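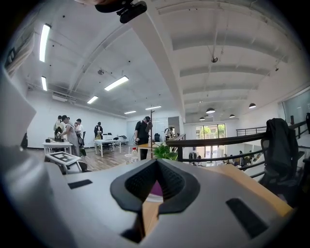 # Sasholm standing table

Sasholm is a high white table for offices where people like to stand together for a short talk, look at a drawing or open a laptop. We make it at Huvwood in two lengths, and both have the same top and the same steel legs.

The top is white and matt, so ceiling lamps do not shine back into your eyes. It suits a light wood floor, but we have also delivered it to rooms with carpet. Coffee marks go away with a damp cloth – please do not use powder cleaners.

**Details**

- Load: up to 30 kg, spread over the top
- Item number: 733
- Price: 1,899, legs and screws included
- Feet: adjustable by 20 mm

The table comes in one flat parcel. Two persons can put it together, and the key is in the bag with the screws. Tighten the screws again after the first month.

For large open-plan offices we advise to leave enough space for people to walk behind those who stand. Ivan Tkachuk can look at your floor plan and suggest where the tables should go.

Orders and questions about spare feet: Orysia Hladun, Huvwood sales office. Samples of the top are sent free of charge.

Page updated Nov 8, 2022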